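Talavera Library Reopens Its Study Rooms, and Sign-Ups Are Pouring In

The quiet rooms at Talavera Public Library are open again, and people are thrilled!

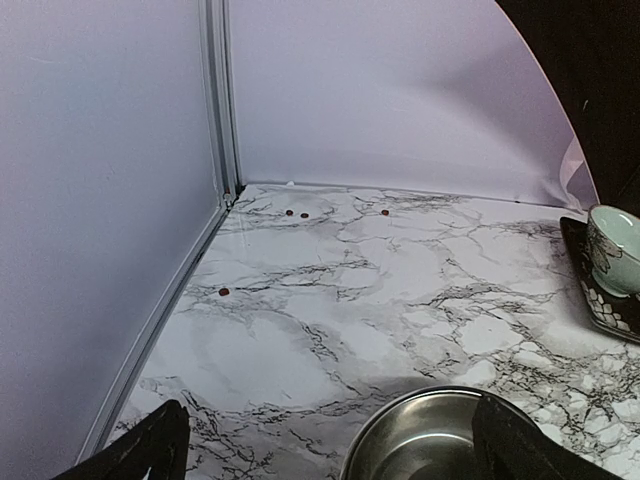
Doors opened at 9 a.m. Friday, and by lunchtime every slot through the weekend had been taken. The library had 1,082 bookings for the old rooms in all of last year. It has already logged around 40 percent of that number for the coming month, which is a wonderful sign for a town this size.

"We had a line down the steps," said branch manager Reynaldo Castillo. "High schoolers, nursing students, a man learning Portuguese for his daughter's wedding. I was so happy I forgot to unlock the book drop."

The upstairs wing closed in January after a pipe burst over the map collection. Most of the maps were saved (the 1,525 sheets were carried across the street to the old Tistley feed store, where they dried on clotheslines for a week) and they are back in their drawers now, open to anyone who asks at the desk.

Rooms can be booked for two hours at a time with a library card, and they're free. Groups of up to six are welcome. Snacks are fine, hot food isn't, and the desk will lend you a phone charger if you leave your card.

There's more on the way, too. The local history club is bringing back its Tistley Road walking tour, and the first 1,000 newly scanned town photos go online in the spring. Castillo is still hunting for names to go with the 1950s parade pictures, so if your grandmother rode a float, stop by and tell him.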